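Stullport Print Room News
25 May 2021

Papers, frames and the white shelves

The sorting of the back room has reached the worktable. Most of the members' papers are now in bound stacks, and Loukia Tsoukalas has asked that they stay bound until she has checked each one against the list. There are 94 entries on the list and she is working from the top. If you need a page copied, leave a slip with your name on it and she will do it when she gets to that stack.

Small framed pictures should stay on the table for now. Please stand them well back from the edge. Two had their glass cracked in March when they were left under a pile of card.
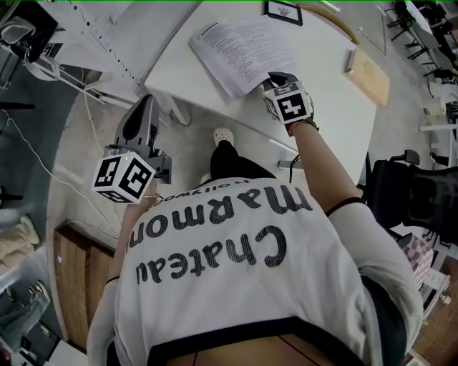
Cutting boards and rulers are shared, so put them back on the table when you finish and don't take them home. Crisanto Dalisay is still missing the long steel rule he lent to the Birhane bookbinding group, and would like it returned before the next session.

The white metal shelves are for bags and coats while you are working. The perforated rails will take a hook if you bring one, but keep heavy things on the shelves themselves. Anything left there for more than 3 weeks will be moved to the lost property box by the front desk. Jonalyn Castillo has the key to the box and is in most mornings.
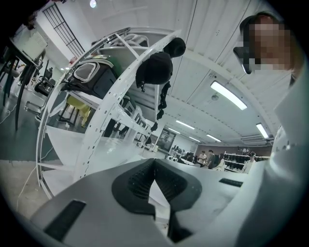 Can I leave my own papers in the room between sessions?
One folder per member is fine, with your name on the outside. Larger bundles need to go home with you until the new cupboard arrives.

The cupboard has been ordered from Tesov and will hold 600 folders. Natnael Gebretsadik measured the space twice and it will go against the far wall. We will need a few people to help carry it in, and Eldana Sisay is taking names.

Spare folders and tape can be had from Loukia.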